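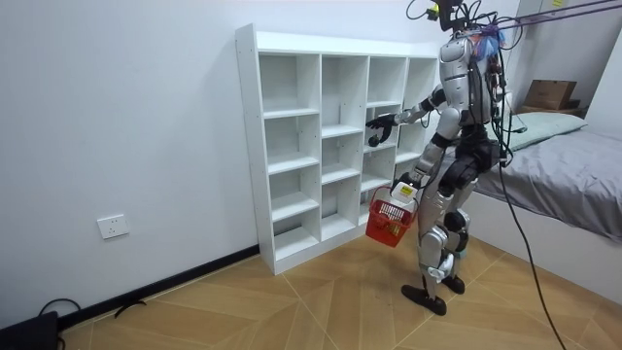 Threads > Small rooms > Cubby shelf, part 3

1/ Right, the cubby shelf. A few of you asked what I've been up to since I moved the bed, so it's a thread, put the kettle on.

2/ The shelf is the big white one, four columns, open cubbies all the way down. I got it from Violeta Retamal when she left Hulme in June 2022 and it lived on my landing with coats thrown over it until this spring. Terrible use of a shelf!

3/ It cost me £50 and a lift to Cavcombe, where she forgot the screws. We went back for the screws. Then we went back for the other bag of screws.

4/ What I like is that the compartments aren't all one size. My last unit was a grid of identical squares and everything I own turned out to be slightly too tall for it (cereal, shampoo, every book with a picture of a garden on the front).

5/ What I don't like: it shows everything. No doors, white inside and out, so one odd sock and the whole wall looks like a jumble sale. You've got to be a bit strict with it.

6/ So the plan is to keep most of it bare. I know, I know. Soledad Yáñez has already told me it looks like a shop the day before it opens. I like it! I can see the corners and I can get a cloth in.

7/ Now the basket. It's a red plastic shopping basket, the small sort with a handle and holes in the sides, and it has changed my tidying life more than any amount of nice boxes from Cendau.

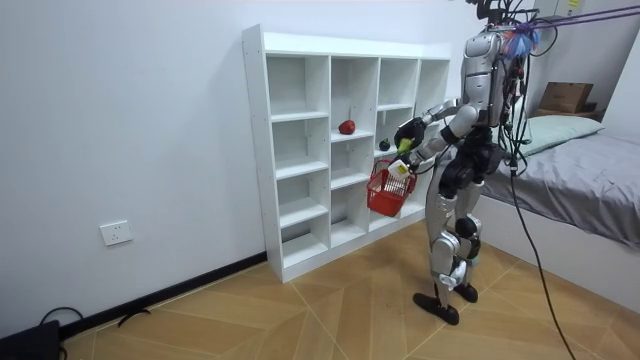
8/ The basket rule: one trip along the shelf, left to right, and whatever doesn't belong there goes in. Cartons, packets, bits of food that wandered in from the kitchen. Then the basket goes to the kitchen and gets emptied THE SAME DAY. That last bit is the hard bit, I've been caught out by a yoghurt.

9/ Holes in the sides are good because you can see what's lurking at the bottom. I tried it with a cloth tote first and lost a lime in there for most of November.

10/ Tall things go in first, standing up. Small round things go in last or they roll under everything and get squashed. Fermín Bustos puts his small things in a mug inside the basket, which I thought was daft and have now copied.

11/ Do the middle cubbies twice. They're at the height where your hand naturally puts something down, so that's where it all collects. And look down into them from above as well, because the front corners hide things when you're standing straight on to the shelf.

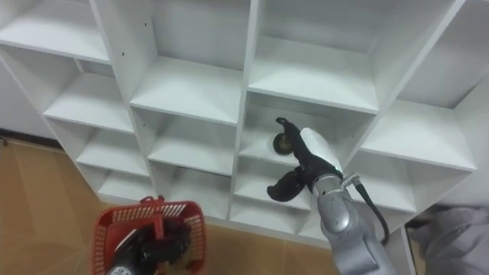

12/ I've also learnt to leave the little peg holes alone. I moved one board up a notch to fit a lamp, then had to move its neighbour, and by bedtime I'd taken half a column apart and was sleeping next to a pile of planks.

13/ Valentina Zapata asked what I clean it with. Warm water, a drop of washing-up liquid, dry cloth after. White shelves show streaks if you leave them to dry by themselves. The fancy Turora spray was £3 and smelt of pears and did nothing I could detect.

14/ Next job is deciding what earns a place. So far: the radio, one plant (small), library books so I stop losing them. Telmo Olmedo wants his records on the bottom row and we're still talking about it. He has 193 of them. I've seen them. They're heavy.

15/ Will post the bottom row if he wins. If anyone has a spare red basket with the handle still on, I'd have a second one for the bathroom!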